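4.2 Scent strength and repeat purchase

The second part of the study looked at whether buyers of a sleep balm come back for the scent or for the effect. We used the order records of the Tindolness shop, which sells the Khamphan balm in a mild and a strong version. From 1185 first orders we removed gift sets and kept 900. Each buyer received a short form in March, with 13 questions on skin feel, smell and time of use. The mild version was ordered again more often, also by buyers who rated its smell as "too weak". This result was not expected by us – in the earlier work at Werkach the strong lavender products had the better return. 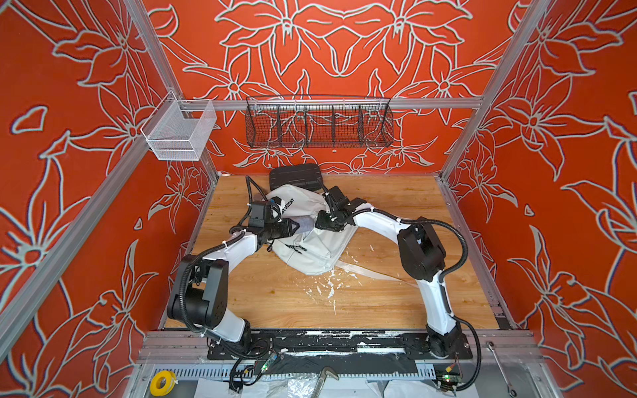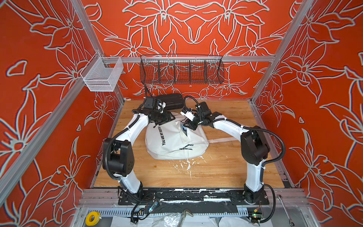 Figure 3. Two views of a work cell with a floral pattern on the walls.

One respondent wrote that the strong balm was pleasant for the first week, but after this she could still smell it on the pillow in the morning and went back to plain hand cream. Similar remarks were found in 192 of the forms. We therefore treat lasting smell as a separate item from first smell in the model of Section 5. The Traltard scale, which has only one item for scent, does not allow this separation, and its scores are given in the appendix only.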